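Drop the Accent: Why Living History Works Better in the Third Person

Raphaël Rolland
February 2021

Our group, the Collet Company, has been arguing by email all winter about how we should talk to the public when the shows come back. I have lost the argument twice, so I am writing it out at length in the hope of winning it on the third try.

For anyone outside the hobby, there are two common ways to do this. In first person, you are the character. You are a dyer's wife in 1470, you have never seen a stroller, and if a visitor asks where the restrooms are you are supposed to look puzzled and point toward the woods. In third person, you wear the same clothes and do the same work, but you speak as yourself. You say "they" when you mean people in 1470, and you say "the restrooms are behind the ticket tent."

I did first person for six years. I was decent at it. I had a name, a village and a dead brother, and I could keep it going for a whole afternoon. I now think it does a poor job of teaching anyone anything, and I would like us to stop.

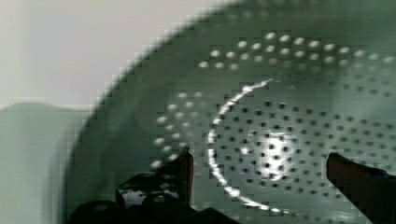 Does third person mean giving up on authenticity?

The clothes, the tents, the tools and the food are held to the same standard either way. The only thing that changes is who is talking. If your hose are hand-sewn, they are still hand-sewn when you explain how you made them.

What brought me around was the October show at Plollbridge, the last one we did before everything shut down. The gate counted 561 people over the weekend, which is a big crowd for us. I was on the rope walk with Ozan Aksoy. He had joined that spring and hadn't worked up a character yet, so he talked to people as Ozan. I talked to them as Hobb.

People stopped at my end, smiled, asked Hobb if he was hot in all that wool, and moved on. People stopped at Ozan's end and stayed. They asked where the hemp came from, how we know what the tools looked like, and whether the rope was any good compared to what you buy at a hardware store. He could answer all of that. Hobb couldn't answer any of it, since Hobb has no idea that anything is known about him.

This is the main problem. The most interesting question a visitor can ask is "How do you know?" A first-person character can't touch it. I can't tell you about the tax roll, or the shoe somebody dug out of a ditch, or the part where we had nothing to go on and guessed. The guessing matters. A good half of what we do in camp is a best guess, and when it comes out of the mouth of a confident man named Hobb it sounds like a fact.

Solène Le Goff, who runs our textile tent, disagrees with me, and her reasons are good ones. She says first person gives people a feeling they can't get from a sign or a book. She says children in particular light up when they are spoken to as if they had walked into another time. I have watched her do it and she is right about the children. She is also the best actor in the company by a long way. My worry is everybody else. A weak third-person talk is a little dull. A weak first-person talk is embarrassing for both sides, and the visitor usually ends it by backing away.

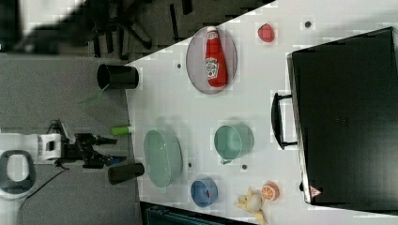 There is also the matter of what we make people pretend along with us. When you stay in character, the visitor has to work out the rules. Can they ask a normal question? Will they be teased for their shoes? Some people enjoy that. A lot of people don't, and the shy ones don't come over to the rope at all. At the Cuvley show a few years back I saw a man with a real question about longbow draw weights get "What manner of speech is this, stranger?" three times in a row. He gave up and left. I don't think he learned anything about draw weights, and I doubt he thought much of us.

And then there are the hard subjects. Nuno Fonseca used to play a pardoner, and he was very funny. But sooner or later someone asks a medieval character what he thinks of Jews, or of women, or of lepers, and there are only bad choices. You can say what the man would probably have said, to a stranger, in a field, with kids around. Or you can give him the views of a nice person from our own century, and then you are lying about the past. In third person you can just explain what people believed and what it led to. Nuno switched over for exactly this reason and says he sleeps better.

I am not asking for a ban. Edeltraud Aebischer has suggested a split, and I would vote for it. Under her plan the craft stations and the kitchen would go to third person all day. First person would be kept for two short scenes, one late in the morning and one in the afternoon, announced on the board so that people know they are watching a performance. Only members who want to act would be in them. The rest of us would stand off to the side and answer questions afterward. The Stotum group has run its market day on much the same lines for three seasons, and I didn't see anyone there get asked what manner of speech they were using.

The objection I hear most is that people come for the magic and we would be taking it away. I think the magic, if that is the word, is mostly in the stuff. It's the smoke, the weight of a mail shirt when you let someone hold it, the fact that the bread came out of that oven an hour ago. My accent never added much to it. It was a mix of three counties and a movie I saw when I was twelve.

We vote on it by email at the end of the month. If you are a paid-up member, please read Edeltraud's plan before you answer, including the page on training, and send any changes to her and not to the whole list.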